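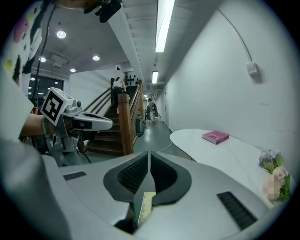 Home | Desks | Seating | Small Items | Delivery | FAQ | Contact

Print this page | E-mail this page

Hall and Landing Furniture: Frequently Asked Questions

These are the questions Nindusar customers send us most often about putting a desk, a stool and a few small things in a hallway or at the foot of a staircase. For orders already placed, please write to the Nimgate store with your order number.

Will a curved desk work in a hallway?

It usually works better than a square one, as there are no corners at hip height where people walk past. Measure the hallway at its narrowest point and take away the depth of the desk. We suggest keeping 36 inches clear for walking. If the desk is near stairs, measure from the bottom step too, and allow for the handrail if it curves outward.

Which way should the curve face?

With a kidney shape, the inner curve is the sitting side. Most people put the outer curve toward the wall, but it can also stand away from the wall if there is room to walk behind it. Try both before you unpack the stool.

How do I get a desk up to a landing?

Take out the drawers and carry them separately. Two people can manage the Skisel desk on a straight flight. On a turning staircase, take the top off first. It is held on with 8 screws, and they all go back in the same holes. Wrap the handrail in a blanket before you start. 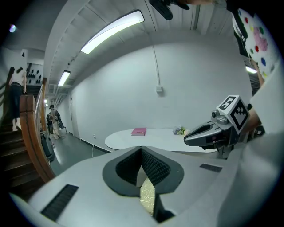
What is the best way to clean a white desktop?

Use a soft cloth, warm water and a drop of dish soap, then dry it right away. Scouring powder and rough pads leave fine scratches that show up under ceiling lights. Ink should be wiped off the same day. Printed book covers can leave color behind if they get damp, especially reds and pinks, so wipe up a spilled drink under a book before it sits.

Can the stool be stored under the desk?

Yes, if the seat is lower than the underside of the desktop. Check the height with the cushion on. A round stool can be pushed in from any direction, so it suits a curved desk that has drawers on one side. On Fourie stools the seat cover comes off for washing – cold water, no dryer.

What about cushions on a glossy floor?

A loose cushion slides on a smooth floor, and it should never be left near the bottom of a staircase or on a walking route. Keep one for sitting on the floor if you like, and put it back on a chair afterward.
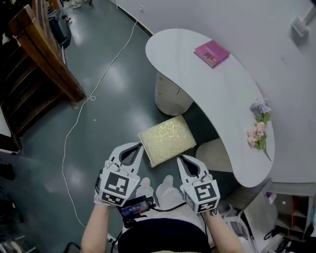
Pale fabrics pick up floor dust on the underside first, so turn the cushion over when you vacuum. If the cover has a woven or metallic-look pattern, brush it with the pattern and skip the iron. Thin felt pads work well under stool and desk legs, but they should be replaced when they get gritty.

How do I keep artificial flowers looking clean?

Dust them with a dry paintbrush or a hair dryer set to cool. Fabric petals can lose color in direct sun. Long stems are easy to catch with a sleeve, so set them back from the edge or cut them down with wire cutters and use a heavy vase.

My drawer knobs are loose. What should I do?

Tighten the screw from inside the drawer by hand. If it keeps turning, the thread is worn and we can mail you a new knob and screw. Brass-colored knobs only need a dry cloth – metal polish can take the finish off.

When can I pick up an order?

The Nimgate store is open for pickup from 11 to 5, every day except Sunday. Bring your order number and a blanket for the car.

Print this page | E-mail this page

This site uses cookies to remember your cart and settings. By continuing to browse you agree to our use of cookies. Accept | Settings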